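I've had the Irkon milk frother on my counter since November, and my old whisk has been in the drawer ever since, poor thing. My friend Eamon Egan swore by his Zidix, but that one's so loud it wakes the dog (and me, and probably the people downstairs!), so I went looking for something gentler.

First thing I noticed is how light it is. The jug holds enough for 2 small lattes or one of my ridiculous morning bowls, and the lid comes off in one twist. Whole milk gets thick and glossy, the kind of foam you can eat with a spoon. 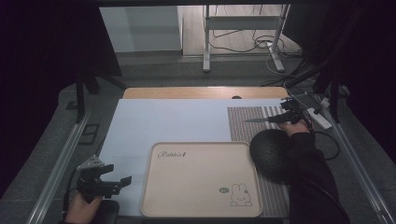

Oat milk is fussier. The cheap carton went flat before I'd sat down with my toast, but the barista kind from Ó Dubhghaill, the little grocery near me, held up all the way to the bottom of the mug. I've made around 600 cups by now and the whisk still spins like it did on day one. Cleaning is a quick rinse with warm water and a drop of soap, though I do wish the inside rim didn't hang on to that thin ring of dried milk. An old toothbrush gets it off.

The cord is too short, by the way. Mine only just reaches the outlet behind the toaster. 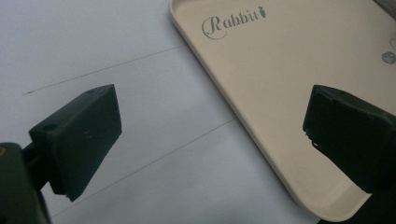
Can you use it for hot chocolate?
You can, but stir the powder in after the milk is hot. I put it in first once and scrubbed the bottom for ages.

I'd buy it again, preferably in the green.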